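生活文化論 第2回 配布メモ「布の柄はどこから来るのか」

前回は織りの話だけで時間が終わってしまったので、今日はその続き、プリントの話から入ります。私、正直に言うと織りよりこっちのほうが好きなんです(笑)。少し早口になると思うので、聞き逃したところはこのメモで補ってください。

まず用語から。布の柄には大きく分けて、糸の段階で色を決めておく「先染め」と、織り上がった布に色をのせる「後染め」があります。縞や格子は先染めが得意で、花柄のように曲線の多いものは後染め、とくに捺染(なっせん)の出番が多いです。捺染は「なせん」と読む人もいますが、この授業では「なっせん」で統一しますね。

次に「リピート」。柄の一単位のことで、これが上下左右につながって布全体を埋めていきます。花が大きいとリピートも大きくなりやすく、裁断のときに柄合わせで布が余分に要ります。私も学生のころ、これを計算に入れずにスカートを裁って、前と後ろで花がずれまくりました……。小花なら多少ずれても目立たないので、最初の一着には小花をすすめています。
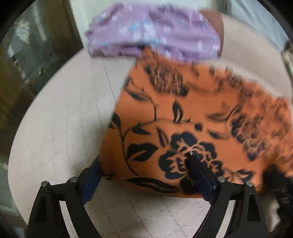 図2 花柄二種。オレンジ地に黒の大きな花と、紫地に白と水色の小花。

地色と柄の色の関係も大事です。濃い色の柄を明るい地にのせると輪郭が強く出て、遠くからでも形が読めます。逆に地と柄の明るさが近いと、離れたときに柄が溶けて無地っぽく見えるんですよ。教室の後ろまで下がって見比べるとよくわかります。

課題:家にある柄布を一枚選び、リピートの縦横を測って、地色と柄の色を書き出してください。布が小さくて一単位が入りきらない場合は、測れる方向だけで大丈夫です。全体で814字以内、手書きでもかまいません。参考資料はアントニアディス(Kalliopi Antoniadis)の講義録、第2章の前半だけ読んでおいてください。後半は次回やります。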